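What a Robot Open Day Taught Me About Clearing a Workbench

I went to the Neseck open day on 3rd August expecting to be sold something, and I was. I also came home with a few tips for the bench and the kitchen drawer, which cost me nothing but the parking.

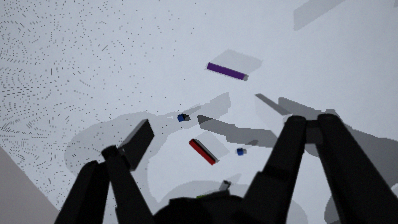

What they were selling

The system is called Omine. It picks up small parts and puts them where they belong, and most of what we watched was the simulated version on a big screen, with a black two-finger gripper and some little colored bars and blocks. Themba Mathebula ran the demonstration and was decent about taking questions. I asked whether it could sort the coffee can of screws on my bench. He said "in principle." I have a garage full of things that work in principle.

The brochure talks about "effortless order for every home." Well, somebody still has to decide where things go. No gripper is going to tell you whether to keep the stripped hex key.

Still, watching a machine fuss over small parts makes you notice how badly most of us lay ours out. So, the tips.

Use a pale surface for small parts

The surface in the simulation was a very light blue-gray and the bars stood out on it like candy. My bench is dark brown and oil-stained, and I lose a washer on it every week. An old white pillowcase, ironed flat and clamped at the corners, fixes that. For the kitchen, a light cutting mat does the same job when you take apart a grinder or a pepper mill.

Watch your shadows

There was a lot of gray shadow lying across that surface, and a small dark part can hide in one very nicely. Same at home. If your only light is behind your shoulder, your own hands black out the spot you're working on. Move the lamp to the side opposite your good hand. A second cheap lamp beats one expensive one. I tried this when I got back and found a spring I'd given up on in May.

Leave finger room

Don't butt parts up against each other. Two fingers, metal or otherwise, need space on both sides of whatever they're grabbing. Lay screws in a row with a gap between them and you'll quit knocking the next one off the bench.

Color the ends of look-alike tools

Purple and red are easy to tell apart. Black and black are not. A dab of nail polish on each hex key or nut driver, one color per size, takes an evening. Wipe the handle with rubbing alcohol first or it flakes off. Skip this for anything that touches food.

Don't buy the bins yet

The gift table had Jasivari organizer trays at $40 a set, and there was a second table with bigger ones for $50. Muffin tins do it for less. Egg cartons are fine for short jobs, but they go soft if there's any oil on the parts.

Would I go again?

Maybe, if they let people bring their own junk. I'd like to see Omine face my coffee can before I believe the brochure. The Hlongwane building has parking around back, entrance 3, and the coffee runs out early.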